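Questions and answers about steamed buns at home

We sell bamboo steamers, flour and frozen buns in our small shop in Holtemitz, and by mail. Customers write to us with many questions, and the same ones come back often. We collected them on this page. If your question is missing, please write to us with the form at the bottom of the shop page.

Which flour should I buy?

For white and soft buns you need a flour with low protein. In the shop we have the Ollby bun flour in small and large bags. A normal all-purpose flour works too, but the bun becomes a little more chewy and the color is more yellow or cream. Many of our customers prefer it like this, and in my own kitchen I use all-purpose flour during the week. Bread flour I do not recommend. The dough pulls back when you shape it and the skin can wrinkle.

Can I make the dough with baking powder only?

You can, but it is another kind of bun. It is crumbly and it opens on top. For the smooth round bun you need yeast. Some recipes use both, and then please mix the baking powder in at the end, after the first rising.

My dough does not rise. What did I do wrong?

Most often the kitchen is cold or the yeast is old. Check the yeast first: put it in warm water with a pinch of sugar and wait until it makes foam. If there is no foam, throw it away. Very hot water kills the yeast, so test the water with your finger. In winter I put the bowl in the oven with only the lamp on.

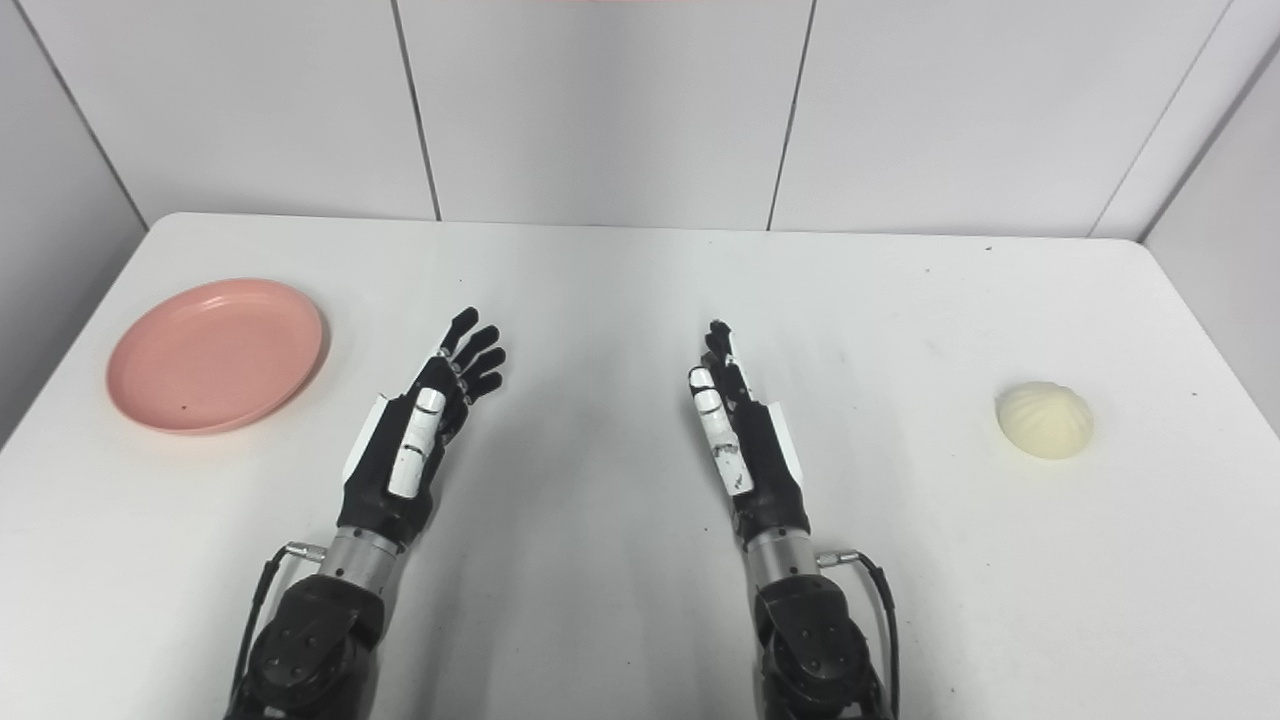
How long should the second rising be?

This is the place where most mistakes happen. After shaping, the buns must rest again until they feel light in the hand. Press one softly with a finger. If the mark comes back slowly, they are ready. If it comes back at once, wait more. If it stays, you waited too long, and the buns will probably fall together in the steam. A clock does not help so much here, because a summer kitchen and a winter kitchen are very different.

How long do I steam them?

For our medium buns without filling we use 14 minutes over boiling water, counted from the moment when the steam comes out of the lid. Buns with raw meat need longer, and you should open one and check the middle before you serve them. Frozen buns that are already cooked need only to be heated through. The time is printed on the bag.

Why do my buns collapse when I open the lid?

There can be two reasons. The first is the second rising that was too long, see above. The other is the sudden cold air. Turn off the heat, move the lid a little to the side and leave it so for two minutes. After this you can open fully. Please lift the lid away from your face – the steam burns quickly.

There are yellow spots on the skin. Are they bad to eat?

No, they are safe. With a metal lid the water drops fall down on the buns and make spots and small hollows. Wrap the lid in a clean kitchen towel, and tie the corners on top so that they do not hang near the flame. With a bamboo lid you have this problem much less. If the spots are inside the dough too, then the baking powder was not mixed well.

Do I need paper under the buns?

Yes, or a cabbage leaf. Without it the bottom stays stuck to the bamboo and you will be angry. We sell round papers with holes from Trendix, but baking paper cut in squares is just as good.

How do I clean a bamboo steamer?

Hot water and a brush, no soap. Bamboo takes in the soap and gives it to the next food. Let it dry completely, standing on the side, before you put it in the cupboard. A new steamer should be steamed empty once to take out the strong smell.
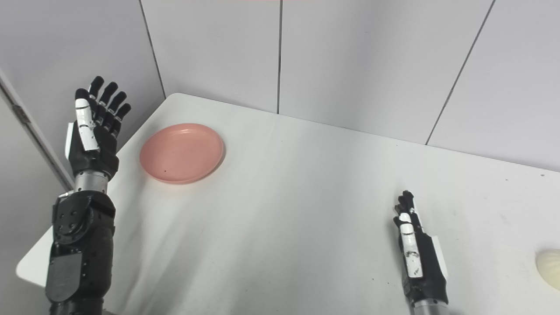
Can I freeze homemade buns?

Yes, and I think everybody should do it. Steam them first, let them cool on a rack, and freeze them side by side before you put them in a bag. In this way they do not stick together. Steam again directly from frozen. The raw dough I would not freeze, the result is different every time.

Can I warm them up in the microwave?

It is possible with a wet paper towel around the bun, but eat it immediately. After a short time it becomes hard like a stone. The steamer is always better.

Which sweet fillings do you have?

At the moment red bean, black sesame and custard. The pumpkin filling comes again in October and stays until we have sold everything.

Do you have vegan buns?

The plain bun and the red bean bun are made without milk, egg and lard. The custard bun contains milk and egg. Please read the list on the bag also, in case a recipe was changed.

Where can I collect my order?

In the shop, or at our pickup counter in Barrios. Frozen goods can be collected only in the shop, as the counter has no freezer. Bring a cool bag if your way home is long.

My steamer arrived broken. What now?

Please send us a photo of the steamer and one of the box. We send you a new one or give the money back, as you prefer. You do not have to return the broken steamer.

Last updated: August 11, 2023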